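Preparing the Chessboard Demonstration for Open Day

This guide is for staff presenting the simulated chess cell to visitors at the Malloveck centre during the June open day. It assumes the Venduton viewer is already installed on the presentation computer. Questions should be directed to Socorro Ñahui, Visitor Programs.

Before visitors arrive

1. Start the viewer and load scene 21. Allow it to finish loading before connecting the projector.
2. Confirm that the large arm is on its base block and that the chessboard is lying flat on the table.
3. Check that the second arm, on the black pedestal, is set to idle. It has no part in this demonstration.
4. Set playback speed to 2. Higher speeds are difficult for younger visitors to follow.

Running the demonstration

Begin with the gripper raised and empty. Invite the group to name the joints from shoulder to wrist, using the blue caps as a guide. Then select Approach and let the arm travel to the board without commentary. Pause when the fingers are close to the pieces, and switch to the high view so that visitors at the back can judge the clearance for themselves.

If the arm halts with message 259, select Home and repeat the approach. Do not drag the joints by hand while the program is running.

Each session should be kept to one group. The theatre seats 39, and latecomers should be directed to the next session.

Reference views

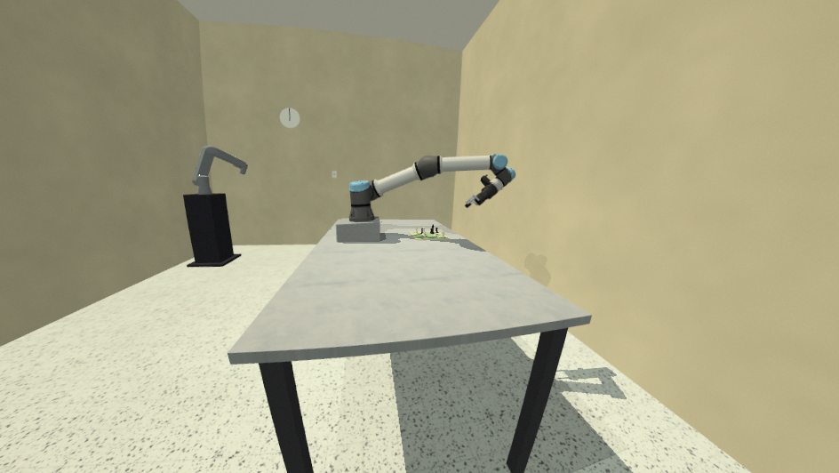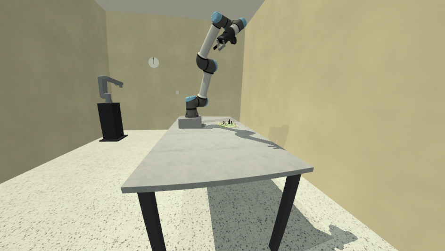
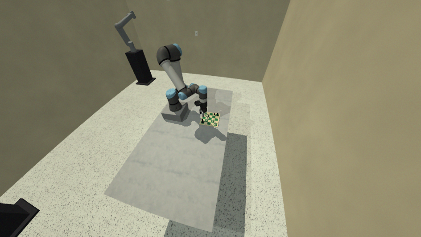 Simulated chess cell. First and second views: gripper raised above the table. Third view: gripper at the corner of the board.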